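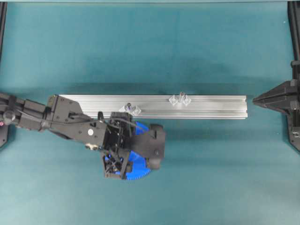 Clear pieces on the rail, morning.

Up late, toast in the car, at Filau before the heating had come on. Rail first. It's the nice bit of extrusion, the long one, with the grooves all the way down, and I've been saving it for the Estach for months, so of course now it's out on the bench I'm scared to cut it. Measured. Measured again. Went and made tea. Right end is beautifully square as it came, so whatever happens I'm only sawing the other end, if I saw at all.

Clear parts are lovely and a complete pain. Faceted plastic, see-through, and on that silver you mostly get a glint and a bit of shadow. Glad of the teal top, at least anything that drops off the rail has a chance of being found. On the old white bench I'd have been on my hands and knees (was, in November, with a torch, for a washer). Tried thinking of them as diamonds for the front and then they looked like something off a chandelier, which is maybe fine? It's going in a window. People in Rindness like a sparkle in a window.

Things still to settle:
spacing along the rail
whether the pieces sit on top or get pegged into the slot
glue or no glue (no glue, please)
what colour the backing is. Dark. Probably dark.

Rang Ayele about the T-nuts. On hold for nearly two hours all told, three seperate goes, and then the answer was next week. Could have walked there. Ate my sandwich at half eleven out of temper.

Then gears.
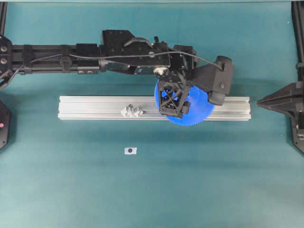

by the Estach bench diarist
Filau workshop, Rindness
Tuesday, April 9, 2019

The blue one is BIG. I knew it was big, I wrote the size down, but against the rail it's another matter, teeth hanging down past the front edge. Good blue though. Much better than the red I nearly had. You'd see it from across the road, even in rain, even with the bus stop in the way.

Question is balance. If the blue goes right of middle then the left wants something, and a little grey crumpled-looking thing isn't going to do it. Either something tall or just leave a gap and be brave about it. Drew it both ways on the back of the Ayele invoice. Gap looks like I ran out of money. Tall looks like a hat stand. Drew it a third way with the blue dead centre and it was just a wheel on a shelf.

Thinking now the blue could go lower, so more of the teeth show under the rail and the clear stuff has the top to itself. Then nothing's fighting. Would need a different bracket, and the bracket I've got took me a whole evening. Hm.

Fine teeth are going to collect dust as well. Put "soft brush" on the shopping list, also milk, also the lamp bulb I keep forgetting. Window faces south so the clear pieces might yellow by next summer, should of asked when I ordered them. Will leave one on the sill at home and see.

Afternoon mostly lost to sweeping and looking for the short hex key. Was in my coat. Also sorted two trays of odds and ends and labelled them, so that's something, even if one label says VARIOUS. Threw out the bent shelf pins at last. Kept the good tin they were in.

Didn't cut the rail. Wanted to write that I did. The saw was free after three and I stood there with the thing marked up in pencil and thought, no, sleep on it. Full length might even be better, if the window people don't mind it coming nearly to the door side. Have emailed them to ask how deep the ledge is, since my tape said one thing and my notebook says another and I don't trust either.

13 days left. Sounded like loads on Sunday. Need the backing board painted by the weekend so it can stink out the shed and not the kitchen, and need to decide about that gap.

Home by seven. Beans. Shoulders ache. Tape measure is still on the bench I think, and the milk didn't happen.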